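3.2 Parts, places and the order of things

Textbooks on computer assembly treat the tower case as a box into which parts are put. Anyone who has put parts into one knows it as a small, badly lit building with sharp door frames. Our interest is in how the parts wait their turn before going in, a matter on which the 21 manuals we read are almost silent. Manurung and Jugah give it a footnote, and the footnote is mostly about screws.

The case was laid on its side on a ribbed aluminium surface, which is kind to the worker and cruel to anything small that rolls. 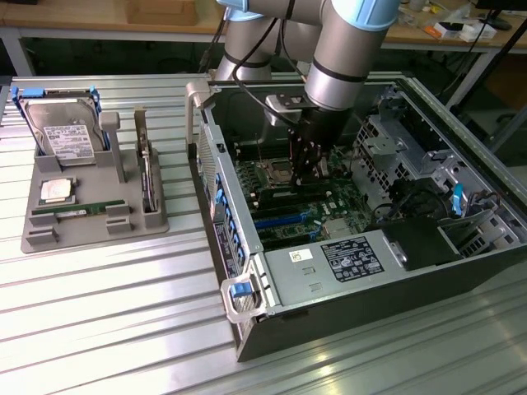 Each part was given a place that fits its shape. A processor lies flat in a shallow recess, a memory module goes in a groove, and a hard drive stands upright in its blue carrier like a book no one has asked to borrow. We call this arrangement a waiting tray, after Nasution, who meant it as a complaint.

A second arrangement borrows its layout from the motherboard itself. The parts sit on a flat grey board in mock slots and a mock socket, so that taking one out is a fair rehearsal of putting it back.

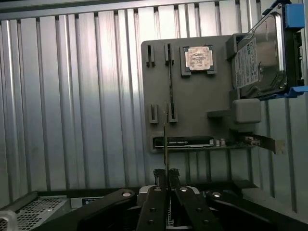
Figure 4. The upright fixture board, with processor, memory module and hard drive in their places.

Mandagi objects that a mock socket forgives what a real one will not. We agree, and have kept it anyway. The tray was the better teacher of order – the fixture board, of patience.
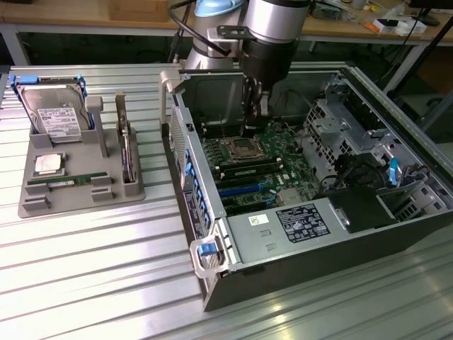
3.3 The socket as a source of worry

No part of the board is approached with more ceremony than the processor socket. The metal frame must be up, the lever out of the way, and the chip square to its seat before anyone breathes out.

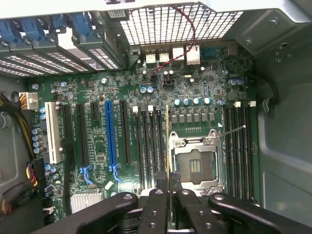 Memory slots inspire no such respect, although the latches have ended more fingernails than any socket. Gittins sorts assembly errors into 2 kinds, those of place and those of force, and we follow her in what comes next. Errors of place are dealt with first, being cheaper.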